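4.3 Recording Demonstrations for the Table-Clearing Task

Revision 17/02/2022. Applies to Besudix arms with the wrist camera fitted.

Complete the calibration in section 4.2 before you start. One session is 28 episodes, all recorded by the same operator.

1. Turn on the arm and wait for the status light to hold steady.
2. Open the recorder and choose the task name from the list. Do not type a new one.
3. Set out the dishes and the bin. Change their positions between episodes.
4. Move the arm to the start pose with the gripper open.
5. Check the wrist view. Both fingertips should show at the bottom of the picture, with clear table between them.
6. Press Record, wait one second, then begin.

Note: The overhead view does not replace the wrist view. Episodes with only one stream are rejected on upload.
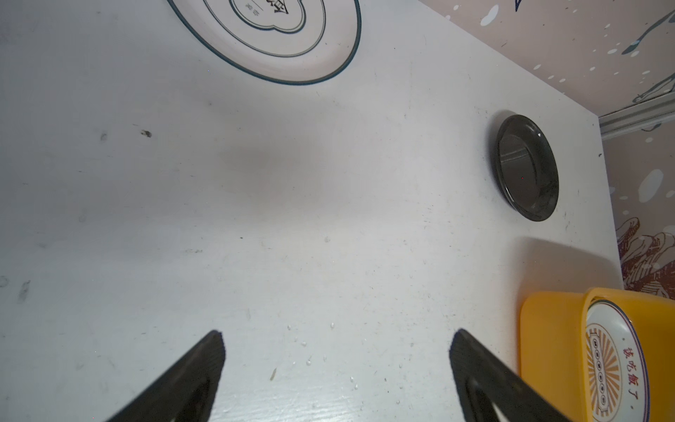

Do I need to wipe the table between episodes?

Small marks and crumbs are fine and can stay. Wipe up liquid, and anything large enough to get caught between the fingers.

7. Move at an even speed. If you miss a grasp, back off and try again in the same episode – retries are useful to the model.
8. Press Stop when the dish has been released and the arm is clear of the bin.
9. Mark the episode Keep or Discard. Discard it if a hand entered the view or the arm hit a limit.

CAUTION: Keep your free hand off the table while the arm is live. Do not reach into the bin until the status light is off.

CAUTION: Do not press the fingers down onto a plate. Lower the arm until the tips are 5 mm above the table, then close.

Uploading

Uploads go to the Stekville server overnight. The current set holds 2,287 kept episodes, of which 482 came from the Milalholm bench. If an upload stalls, leave the files where they are and write to Edileuza Siqueira with the session number.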